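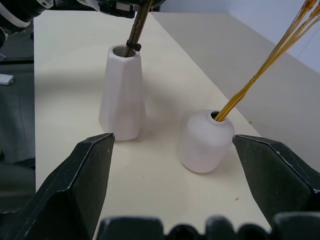
Do we need a written rule for who may reach onto the table when two arms share it?

Write one, and keep it short enough to fit on the wall. The one we use at Dastby says hands go in only when both arms are stopped, and that the person reaching in is the person holding the stop button. If you have to shout to ask whether it's stopped, it counts as moving. Ours used to run to 82 clauses and was admired by everyone who hadn't read it.
Leilani Gallagher

Seconded, mostly. Check your risk assessment first though, a rule on the wall isn't one. Also put the date on the thing. We found two versions up in December, one on each side of the same door, and they disagreed.
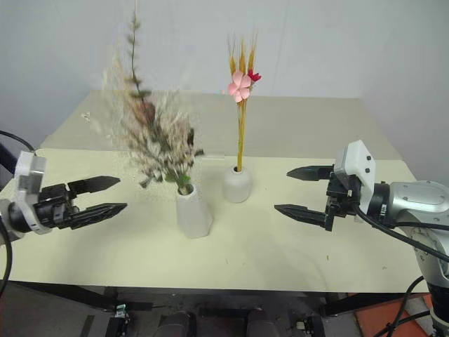
A rule about hands is only half of it, and the other half is what "ready" means. At Kunodach each person had their own idea of ready, and all of them were very sure. So now we write down a start position for each job and whoever is on shift checks it before pressing go. For a job like the dried flowers I'd write: fingers open on both grippers, one arm to each side, both vases standing between them, cables hanging clear of the table top. I'd add "wipe down", as there's a white fleck on the back of the table near the tall arrangement, and dried stuff sheds like an old dog. If any line fails, you don't start. People will grumble that it takes ages. It takes less time than the form you fill in afterwards – I have filled in the form.
Obaidul Khondokar

just use common sense?? never had a rule in 3000 runs and still got all my fingers

Common sense is fine until the night shift brings a different one. Write it down.
Leilani Gallagher

Related on this site
Stop button: one per arm or one per cell?
Edomier controller forgets its speed limit after a restart
Who signs off a changed start position?
Cable ties on a moving wrist, good or bad
Sivakumar stand wobbles at full reach (89 replies)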